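Sillen House Shared Craft Room – Safety and Tidiness Checklist, with Comments
Checked 10/5/19
Room: Cumano Room, ground floor
Items on the list: 42. Passed: 34. Needs attention: 8.

A word before the list. Thank you all for leaving the room in such a friendly state. I know a checklist can feel like a scolding, and I promise it isn't meant that way. I walk through with my clipboard and my cup of tea twice a year, and most of what I write down is small. Only the items with something to say are written out below. The rest passed and are on the sheet by the door if you'd like to see them.

1. DOORS AND WALKWAYS

1.1 Main door opens fully – OK
1.4 Back door clear – ATTENTION
Two rolls of batting were leaning against it. I've moved them to the closet, but please don't let them creep back. I do understand, because it's such a handy corner, but it's also our second way out.
1.6 Rugs flat, no curled edges – ATTENTION
The little green rug by the sink has started to lift at one end. I'd sooner lose the rug than have somebody take a tumble with a hot iron in hand, so it's rolled up on the top shelf until we get some backing tape.

2. ELECTRICAL

2.1 Cords in good shape – OK
All the cords were looked at end to end, including the Cerker iron, which had me worried in March and now has its new cord. It looks very nice.
2.3 No power strips plugged into other power strips – ATTENTION
One pair, under the window bench. Unplugged and separated. If you need to reach that far, there's a long heavy-duty cord on the hook marked 86 in the closet, and you're welcome to it any time.
2.5 Glue guns on their stands, unplugged – OK
Every last one. I was so pleased I told my husband at supper.

3. SHARP THINGS AND HOT THINGS

3.1 Rotary cutters closed when put away – ATTENTION
One was open in the drawer, blade up, under a pile of felt. Please, please click them shut, even if you're only stepping away to answer the phone.
3.2 Used blades in the blade tin – OK
The tin is getting full, and I'll take it in and bring back an empty.
3.4 Iron rest free of fabric – OK
3.5 Heat mat not cracked – OK
The Softić mat has a brown ring on it that has been there as long as I have. It's only a stain and the mat is sound.

4. FIRST AID AND FIRE

4.1 First aid box stocked – ATTENTION
We're low on the small bandages (we always are – quilters, I'm looking at you fondly). More are on order.
4.2 Extinguisher gauge in the green – OK
4.3 Emergency numbers posted – OK
The sheet had faded, so I wrote it over in marker. The building desk is extension 724, which is worth learning by heart.

5. TABLES AND SMALL PARTS

I always spend the longest on this section, partly because small parts are where the trouble is and partly because I like looking at everybody's beads. We have little ones in here on family afternoons, and a bead or a pin on the floor is a real worry.

5.1 Tabletops steady, no wobble – OK
5.2 Tabletop edges smooth, no splinters – OK
I ran my palm along all of them.
5.3 Compartment boxes sound: walls, dividers, hinges, latches – OK
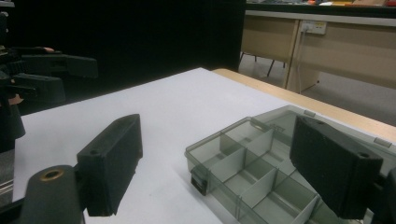
When you check one yourself, set it down flat on the table first and then open the lid all the way, so that it isn't pulling on the hinges. Run a fingertip over the hinge tabs and along the tops of the dividers. Clear plastic of this sort can crack so finely that you'll feel it before you see it, and a cracked divider has a sharp little edge. Then work the latch a few times. If it won't hold, the box goes on my desk with a note and I'll find you another – no fuss at all, we have spares.

5.4 Boxes closed and latched before being carried – ATTENTION
I have seen one go over on the stairs with my own eyes, and we were finding seed beads until spring. Both hands, lid shut, latch down.
5.5 Boxes labeled on the lid – ATTENTION
Many of the labels have dropped off. Please use the white tape, as the paper stickers don't seem to care for plastic.
5.6 Pins and needles on the magnet dish – OK
5.7 Floor swept under tables – ATTENTION
Mostly fine, but there were pins by the far radiator. The magnet wand lives behind the door, and it's quite satisfying to use, so do have a turn with it.

6. TO DO BEFORE THE NEXT CHECK

Backing tape for the green rug
Small bandages
Empty blade tin
More white label tape

If you spot something I missed, write it on the back of this sheet, and leave your initials so I can come and find you for a chat about it.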